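Ticket 1442: Left gripper width reads short on utensil task, episodes rejected at import
Project: Romarlow tabletop demonstrations
Site: Budeswood kitchen
Component: hand-held grippers, pair 5
Opened by: Aishwarya Nambiar
Opened: 29 Jun 2022
Priority: Normal
Status: Closed

Problem

Episodes recorded with pair 5 on the task "utensils into cup" are failing the import check. The message is the same each time:

width_left: closed value above limit, episode rejected

The right gripper passes. Pair 5 recorded fine on the towel folding task before it was moved to Budeswood. The same operator has recorded on both tasks.

The task is to pick up chopsticks and spoons from the table one at a time and stand them in the cup. The operator holds one gripper in each hand and does the whole job with them. The policy is trained on gripper position and jaw width, so a bad width on one side makes the episode useless even when the video is good.

What was expected: with the jaws fully closed on nothing, width reads 0 to 2 mm.
What happens: left gripper reads 6 mm closed at the start of a session and creeps up during it. Right gripper reads 1 mm and stays there.

Steps already tried by site

Restarted the recorder. No change.
Swapped the USB cables left to right. The fault stayed with the left gripper.
Wiped the markers on both fingers with a dry cloth. No change.
Ran the width calibration again. Left read correctly for two episodes, then went back to 6 mm.

Comment 1, hardware desk

Thanks for swapping the cables first, it saves a round trip. If the fault stays with the gripper then the recorder and the cables are out of it.

Please send the following:

The calibration file for the left gripper, from before and after you ran it again.
One rejected episode, full length.
One still from the right-hand camera during the task, with the utensils out on the table and both grippers up.
The serial on the handle. Leave the housing closed for now.

Comment 2, Aishwarya Nambiar

Files are in the ticket folder. The calibration after the rerun has a closed value of 0 and an open value of 74. The one before has 0 and 80. I did not change the open stop, so I don't know where the other 6 mm went.

Still attached. The cup stays where it is for the whole episode and the utensils get laid out again between episodes.

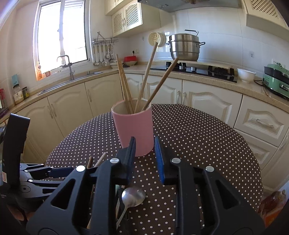
Utensil task, both grippers over the table, right-hand view.

The operator says the left trigger feels softer than the right one near the end of its travel. I tried both and I agree, but it is a small difference and I would not have noticed without being told.

Comment 3, hardware desk

Still received, thank you. The view is fine for exposure and the cup is well inside it. No reason to touch the right-hand camera.

The calibration files are more use. An open value that drops by 6 mm while closed stays at 0 means the jaws were not really closed when the zero was taken. The routine takes whatever position it finds and calls it zero. So the rerun hid the fault for two episodes and then it came back as the linkage moved again.

Two likely causes:

1. The finger pad has shifted on its mount, so the tips touch before the linkage reaches its stop.
2. The clamp screw on the trigger link has backed off, so the trigger reaches its end before the jaws do.

The soft trigger points to the second. Please check both anyway:

Hold the gripper with the tips up and the trigger released. Push each finger pad sideways with your thumb. It should not move.
Squeeze the trigger all the way and hold it. With your other hand, try to press the tips closer together. If they move, it is the clamp screw.

Do not calibrate again until we know which one it is.

Comment 4, Aishwarya Nambiar

Pads are solid on both fingers. With the trigger held, the tips close further when I press them. On the right gripper they don't move at all.

Can I tighten the screw here or does it have to go back to Pokilley? We have the room until August and we are behind on this task. The target is 4000 episodes across all sites and ours is the only kitchen doing chopsticks.

Comment 5, hardware desk

You can do it on site. You need a 2 mm hex key and a small amount of medium threadlocker.

1. Stop the recorder and unplug the left gripper.
2. Take off the trigger cover. Two screws.
3. Close the jaws by hand until the tips meet with no gap. Keep them there. It is easier with a second person.
4. Squeeze the trigger to its end.
5. Back the clamp screw out, put threadlocker on the last few turns, and tighten it until the key just starts to flex.
6. Refit the cover and leave the gripper alone for the time given on the threadlocker bottle.
7. Plug in and run the width calibration. Closed should be 0 and open should be 80, plus or minus 1.
8. Record five test episodes and run the import check on them before you go back to normal recording.

If open comes out below 79, stop and write here. Do not adjust the limit in the import settings to get episodes through. The Rivadeneira site did this in the spring and all of that batch had to be pulled later.

Comment 6, Aishwarya Nambiar

Done. The screw turned with almost no force, so it had come well loose. There was no sign of threadlocker on it.

Calibration: closed 0, open 80.
Test episodes: 5 recorded, 5 passed. Closed value at the end of the last one was 1 mm.

One question on the old data. There are 17 rejected episodes from this pair. The demonstrations themselves look good to me when I play them back. Can the width be corrected, or should I delete them?

Comment 7, data desk

Please don't delete them. If the error were a fixed 6 mm we could subtract it, but it grew during the sessions, so one number will not fix a whole episode. The fingertips are in view in the wrist video most of the time, and we can try to get the width from there. That will take a while and may not be accurate enough for chopsticks, where the closed width on the object is only a few millimeters to begin with.

I have moved them to the hold folder with this ticket number. Treat them as lost for your count and record replacements. If any can be recovered they will be added on top.

The two episodes that passed after your first rerun are also suspect. They were calibrated from a false zero. I have moved those as well.

Comment 8, Aishwarya Nambiar

Understood. Replacements are being recorded now on the repaired gripper. I checked the clamp screw on the right gripper at the same time and it was tight, with threadlocker visible. I have not checked the other pair on site because it is out on loan.

Comment 9, hardware desk

Please check the other pair when it comes back and add the result here, even if the ticket is closed by then. We are checking the remaining stock at Pokilley.

Changes made from this ticket:

Assembly sheet: threadlocker on the trigger clamp screw is now its own line with a box to initial.
Start of session check: squeeze the trigger fully and press the tips together by hand. If they move, do not record.
Calibration routine: it now compares the open value with the last saved one and gives a warning if they differ by more than 2 mm. It does not block the calibration.

Resolution: loose clamp screw on left trigger link, tightened on site
Parts used: none
Follow-up: data recovery tracked by data desk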